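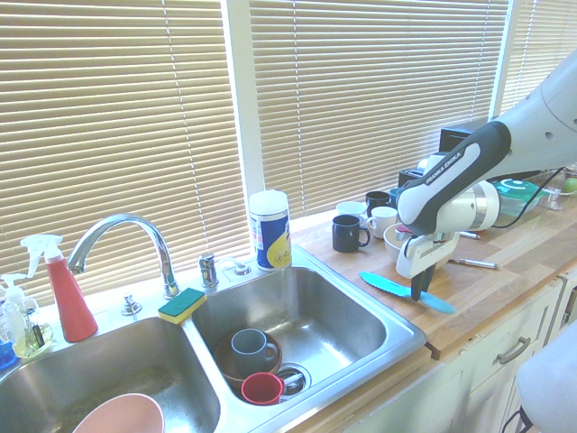

A reader in Ruddock writes that her controller has started walking left all on its own, and would we please stop telling people to buy a new one. Fair enough. Stick drift is mostly dirt, and dirt is a household matter, so it belongs on this page with the limescale and the squeaky hinges.

Start with the battery out or the cable unplugged. Push the stick to one side, put a drop of rubbing alcohol on a cotton swab, and work it around the base. Roll the stick in full circles, then do the other side. Leave it for 3 hours. You will want to test it after ten minutes. Go fold something.

If it still drifts, open the settings and widen the dead zone a little. This is the gaming version of turning up the car radio so you can't hear the engine, and it will get you through August.

Sticky buttons

Same swab, less alcohol. Run it around the edge of the button and press about as many times as you would in a boss fight. Skip the kitchen spray, whatever it says about grease. My old Sutus pad still smells of lemon and the triggers have never forgiven me.

The console itself

Dust goes in the vents and comes out as noise. Shut it down, unplug it, and vacuum the outside with the soft brush. Canned air is fine in short bursts, held upright. A closed TV cabinet is a very handsome oven, so leave the door open while you play Danditz, or any other game that makes the fan sound like a leaf blower.

Discs

Wipe from the center straight out to the edge with a soft dry cloth. Toothpaste is for teeth. I tried it on my copy of Clekton and went from one scratch to up to 900.

Cables

Bread bag clips, one on each cord by the power strip, with the name written on in marker. I have 17 cords back there and can now identify most of them.

Posted 12 April 2018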